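Speaker notes: Planning the equipment budget for automation in serviced accommodation
Session two, facilities and procurement stream
Speaker: Toshio Yoshida, Capital Planning, Tirden

Opening (allow 4 minutes)

Thank the chair and acknowledge Yasir Chaudhry, who prepared the costing tables in the handout. Remind delegates that questions will be taken at the end.

State the scope. Tirden is planning the purchase of robotic handling equipment for routine room tasks: collecting small appliances, plugging and unplugging chargers, returning items to storage. The programme is at the planning stage, and the figures presented are budget allowances only. No supplier has been appointed.

Point one: define the task before the machine

The first draft of our requirement asked for "a general-purpose arm". Both respondents, Prunlow and Traderex, priced it generously and neither price could be compared with the other. The revised requirement lists tasks, objects and fixtures. A wall charger is a useful test object for such a list. It is small, smooth and often handled close to a wall, and the outlet it serves may be mounted at any angle.

Ask the room how many have a written register of the outlets and power strips in their own buildings. Pause for hands.
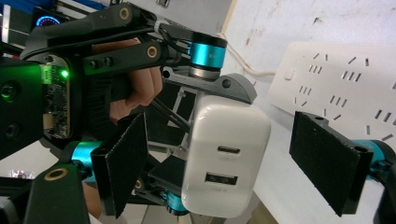

Page last changed: April, following comments from the Finance Branch

Point two: the gripper is a separate budget line

Direct attention to the finger pads. They have a fabric surface, and the charger between them has a glossy one. Pad coverings should be treated as a consumable and funded from the operating budget, with the mechanism held as a capital item. Our allowance is 30 replacement sets for the first year of the programme.

The linkage arms, joints and exposed circuit board should prompt a further question to any supplier: which parts may be replaced by our own maintenance staff, and which must be returned to the workshop? The answer alters the number of spare units required. Our plan provides for 2 spare grippers, held centrally — a figure Finance has accepted for the pilot only.

Point three: site preparation

Building works are routinely left out of equipment bids. Walls, cable runs and power strips form part of the working environment and their condition should be surveyed before a contract is signed. Lodhi has been asked to quote for a survey of 100 rooms. Note that the survey fee falls in the current financial year, whereas the equipment purchase does not.

If time is short, omit the remarks on depreciation and refer delegates to page 4 of the handout.

Point four: approvals

Explain the order of approvals: task list, site survey, trial hire, then purchase. Trial hire is charged to the operating budget and requires the signature of the branch manager. Delegates from smaller organisations may wish to share a trial. Mr Chaudhry can supply the template agreement on request.

Questions

A question on insurance is likely. Advise that cover for hired equipment is under review and that a written response will be circulated with the minutes.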